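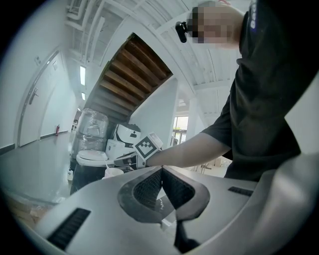 **布罗托维尔（Brotorville）办公楼一层走廊与楼梯下区域完成整理，10月起重新开放**

布罗托维尔办公楼的运营方Breteo宣布，一层长走廊及楼梯下方区域的整理工作已经结束，10月起恢复正常使用。工程由室内施工公司Oyewole承接，储物与标识部分由Platlow负责。整理期间，楼上各层照常办公，一层人员改由侧门出入。

本次整理的总面积为300平方米，包括走廊、楼梯下的角落，以及与走廊相连的三间小房间。Breteo表示，这一区域多年来没有统一规划，各租户把暂时不用的东西放在楼梯附近，时间一长，通道变窄，搬运大件时需要先挪开别的物品。去年冬天的一次租户问卷中，走廊堆放物品是被提到最多的问题，排在暖气和停车之前。

**走廊**

走廊保留了原有的白色墙面和灰色地面。墙面经过修补后重新粉刷，门没有更换，仍是白色门扇配银色拉杆式把手。顶部的长方形灯具继续使用，Oyewole对线路做了检查，更换了老化的接头。

天花板没有做吊顶，白色管道和梁保持外露。Breteo曾考虑加装吊顶，比较之后放弃了这一方案。外露的管道便于检修，层高也不受影响。管道表面已清洁，阀门位置贴了编号，编号表存放在前台。

红色灭火器仍放在走廊墙边。新的管理规定写明，灭火器周围不得放置任何物品，租户临时卸货也不例外。

**楼梯下方**

楼梯采用棕色木踏板，侧面为白色。踏板本身状况良好，这次只做了打磨和上油，没有换料。施工安排在晚间进行，每晚7点以后封闭楼梯，次日早晨开放。

楼梯下方的空间靠近窗户，白天采光较好，过去一直当作临时堆放处。现在这里以一只深色柜子为中心，柜面供各租户短时放置物品，例如刚送到、还包着塑料膜的东西，或者杯子一类的小件。放置时间不超过两天。超过两天的物品由前台登记后移入储物间，物主凭登记号领取。

需要长期存放的物品不再放在楼梯下，统一进入储物间。Platlow在三间小房间里安装了层架，按租户划分格位。每个格位的正面有编号牌，租户更换时只需更换牌子上的纸片。层架总造价2,000欧元，由Breteo承担，不计入租户的公共费用。

**物品清点**

整理开始之前，Platlow对一层所有无固定位置的物品做了一次清点，共登记3,306件。其中大部分是纸箱、办公耗材和旧文件夹，也有桌板、椅子和展会用过的支架。清点结果发给各租户，由租户在三周内确认去留。确认保留的物品进入储物间或搬回各自的办公室，其余的分别转赠、回收或处理。

转赠的物品以桌椅为主，由附近两所学校和一家木工坊自行提货。可以再利用的木板没有丢弃，按长度分类后码放，供后续制作隔板和工作台使用。需要木板的租户可向前台登记，说明用途和所需尺寸，不收费用。

项目负责人卓相宇（Sang-wook Tak）说：“清点比施工花的时间更多。有些箱子上没有名字，我们要一间一间去问。最后没人认领的东西，我们又多留了一周才处理。”

他说，柜子放在楼梯下也经过讨论。“有租户希望这里什么都不放，也有租户每天要在一层收货，没有一个台面很不方便。我们试过把台面放在门口，影响进出，后来还是放回楼梯下面。”

**使用规定**

新规定与开放同步生效，主要内容如下：

- 走廊通行部分不放置物品，包括周末和夜间。
- 楼梯下柜面仅供短时放置，物品上须写明租户名称和日期。
- 食物和开口的饮料不得留在柜面过夜。
- 木板、层板等长料靠墙平放，不得竖立。
- 大件搬运须提前一天告知前台，由前台协调时间。
- 储物间每周三下午集中整理一次，期间暂停存取。

规定张贴在前台和储物间门内侧，电子版已发送给各租户的联系人。第一个月为适应期，前台只作提醒，不收取移放费用。适应期结束后，逾期物品按件计费，标准见租户手册。

**后续安排**

Breteo计划在明年春季用同样的方式整理二层走廊。二层没有楼梯下的空间，储物需求将由现有的一间档案室解决，层架仍由Platlow提供。Oyewole已完成二层的测量，施工时间待各租户反馈后确定。

地下层不在本次和下一次整理的范围之内。有租户询问自行车停放问题，Breteo答复将另行处理，目前仍使用院内车棚。

**关于Breteo**

Breteo管理布罗托维尔办公楼及其附属院落，负责公共区域的维护、租户接待和日常安全检查。

**关于Platlow**

Platlow从事办公和仓储空间的层架、格位与标识设计，提供清点、安装和后期调整服务。

媒体及租户垂询，请于工作日联系布罗托维尔办公楼一层前台，注明“一层整理”。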